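How to Sort Small Bottles into a Handled Basket

If you keep vitamins, spices or craft supplies in small white bottles, they tend to spread across the table over the course of a week. A shallow basket with a handle keeps them together and lets you move the whole set in one trip. The job takes a few minutes, and a Monday morning is as good a time as any.

Clear a patch of table and set the basket in the middle, with room on both sides.

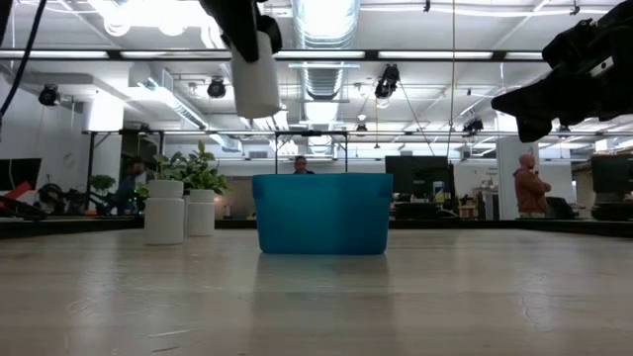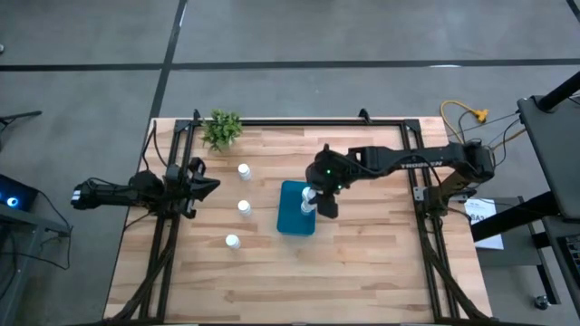
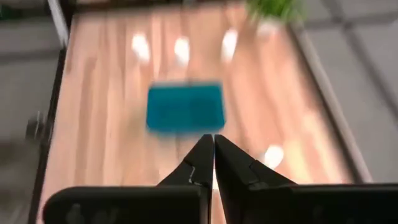 Tamara Zinchenko

What you need

A rectangular plastic basket, your bottles, a damp cloth, a dry cloth, and labels if the bottles all look alike.

Steps

1. Empty the basket and wipe it out. Dust collects in the corners, so run a fold of cloth along each one. Let it dry.

2. Stand the bottles in a column to one side of the basket. Leave a finger's width between them — you want to be able to pick up one without knocking over the next.

3. Tighten every cap. Wipe any bottle that feels sticky.

4. Check the dates and pull out anything expired. Medicine should go to a pharmacy take-back bin.

5. Lift each bottle by its sides and lower it straight down. Start at the far end of the basket and work toward yourself. Four bottles is a comfortable load for a small one.

6. Raise the handle and lift slowly. If the basket tips, move the heaviest bottle to the center and try again.

Houseplants can stay on the table if they are well back from where your elbows go. Water them after the basket is put away.

Baskets holding medicine belong on a high shelf or in a locked cabinet. I use the Levia stick-on labels, written in pencil, and replace them every October.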